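In Praise of the Late Reply

Print this page | E-mail this page

I owe Hazel Ostrowski a letter, and I have owed it to her since last December.
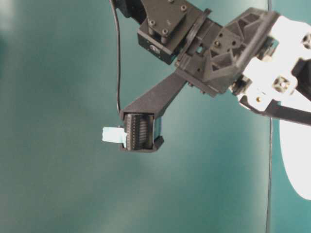

Myrtle Pettigrew

My niece thinks I should just text her, and bless her heart, she means well (she answers everything in 4 seconds flat, even at supper!). But a letter wants a little living done before you sit down to it, and I don't believe Hazel holds the wait against me one bit. 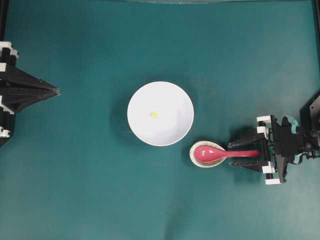 She once took 219 days to answer me, and what came was nine pages on her tomatoes, her knees and the new minister, and I read it twice standing up in my coat. I would not trade that for a quick hello every morning. So let your friends be slow, I say, and be slow yourself now and then. Hazel, dear, I've bought the stamps.

E-mail this page to a friend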